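4. Findings: quotation, rewatching and the claim of "healing"

The fan pages we collected make a large claim on behalf of a small genre. Serialized romance, their authors write, heals its viewers, and the proof offered is nearly always a line of dialogue copied out under an episode number. We set out to test how far those lines work as evidence of anything beyond the fact that somebody liked them.

Our material is 1385 posts from Chambi, a recap board for streaming romance dramas, all of them tied to one series, Vultwood. We picked the series because its fans quote it heavily and because it has only one official subtitle track, so a misquoted line can be checked against a single source.

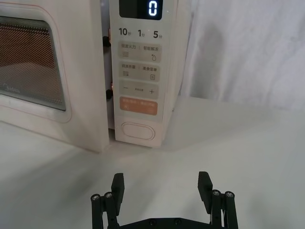

Photo: Thilini Matubbar

4.1 What gets quoted

We drew 200 posts containing a quoted line and compared each with the subtitles. Many of the lines had been tidied up. Hesitations were gone, names were swapped for "you" or "someone," and replies were merged into the speech before them. Once cleaned in this way, a line no longer belongs to a character with a reason to say it. In episode 6, the older lead tells his ex that waiting is a form of love. He is lying, and he is about to leave town. The board quotes the sentence as advice.

Earlier writing on fan quotation tends to treat this as creative reuse. We are less sure. Reuse implies that the person knows what is being reused, and several posters who repeated the episode 6 line showed no sign of having watched the episode.

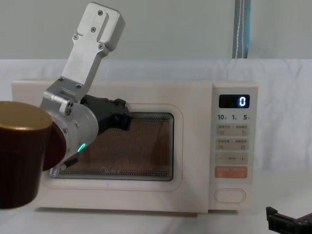 Figure 4. Cream-white microwave with robot arm at the door.

4.2 Rewatching

Rewatching is the second kind of proof that fans offer. A viewer who returns to a series six times, the argument goes, must be getting something from it. Perhaps, but posters rarely say what they were doing during those six viewings. Georges Qudah's interviews with regulars on Stiltulen, a smaller board, suggest that many repeat viewings are half-watched, with the show running beside homework, laundry or dinner.

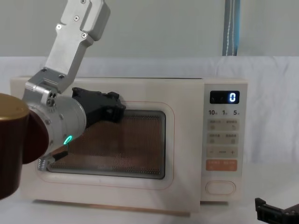
Self-reported attention is a weak measure, and we doubt that asking more politely would improve it. A regular who says she "watched" the finale again may mean that she sat through it, or that it played on a tablet in the kitchen while she cooked. The appliances in that kitchen are better at reporting their own state than she is, or than we are: the microwave's display shows a plain 0, and no one needs to interpret it. A play count on a streaming service looks just as firm, yet it records only that a file was played. We therefore left play counts out of the analysis, including those that Stesik, the service carrying the series, shows beside each episode.

4.3 Healing

The word "healing" appears in posts about breakups, exam stress, bad colds and, in one long thread, a delayed bus. We coded each use by what the poster said had changed after watching.

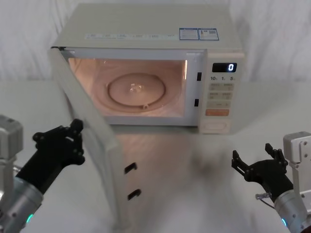
Most named no change at all. Where a change was named, it was usually mood, reported the same night, often in the same post that announced the finale. We found four posters who came back later to say whether the feeling had lasted. Two said it had, one said it hadn't, and the fourth had moved on to another series and used the word for that one instead.

None of this shows that viewers are wrong about their own comfort. It does show that the board's favorite evidence can't carry the weight placed on it, and that researchers who lift the same quotations into their articles take on the same problem. A fair test would need diaries begun in September, before a new season airs, and kept by people who haven't already decided that they love it.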